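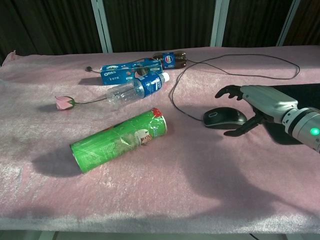

Burgi Schwaiger
24 December 2020

Trying out the pink velvet on the long table for the February sale at Lullham hall. Do I keep the cloth or go back to plain white cotton? It's 3 metres and cost me 9 pounds.

fernance_k
Keep it. Blue Oreo box stands out well on the pink. White cotton looks like a church tea.

Maham Mohmand
I'd go the other way. Velvet shows every crease and it catches the light along the front edge. You'll be smoothing it all morning. Also the crumbs.

tuckshop80
Agree about the creases. Steam it from the back, don't iron it. I flattened the pile on 2 of mine at Vekville and it never came back.

Burgi Schwaiger
No steamer here. Would hanging it in the bathroom do?

tuckshop80
Partly. Leave it overnight and brush it one way when dry.

Maham Mohmand
Whatever cloth you use, stand the bottles up. Lying down they take up twice the room and people can't read the labels.

fernance_k
Bottles roll on cotton as well, Maham. But yes, stand them up on the day.

Burgi Schwaiger
They'll be upright for the sale. Is the dark curtain all right behind it?

fernance_k
Fine by me. Pull the cloth straight at the far left corner though, it's bunched up.

Maham Mohmand
Curtain is good. Still voting cotton.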